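Print this page | E-mail this page

Undbridge Hand Tool, two-finger, sold in pairs

The Undbridge is a gripper you hold yourself. You squeeze, it closes, and it records how you picked the thing up so that a sorting arm can be taught to do the same. It has padded fingertips and no opinions.
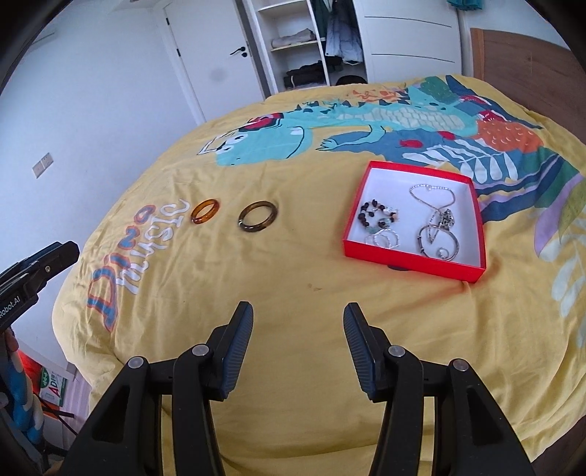 Small items are where most arms lose their nerve. Rings roll, chains tangle, and a bangle can sulk in the corner of a box all afternoon. Our customer Koubek handles returned jewelry and had 524 of these little dramas waiting in July. Henok Ayele, who runs the returns bench, now spends his mornings showing the arm how it's done and his afternoons checking whether it was listening. He still has his job. It has more sitting down in it.

Eluned Voyle on the same bench asked if the arm would also be taking a turn at the phones. It will not.

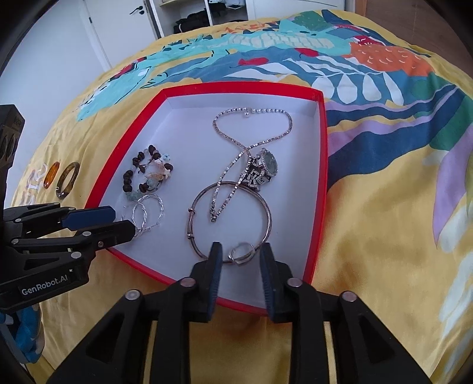
Gripper pair at work on a gift box of mixed jewelry, green-dial watch included.

Each set has two tools, left and right, and a 141-page manual that Jarosław Szulc wrote and would love somebody to read. Training for your staff takes two days. Bring the people who do the picking, please, and leave the managers at their desks.

Spare finger pads are sold separately. For prices and lead times, ask Nestor Belmonte in sales.

Print this page | E-mail this page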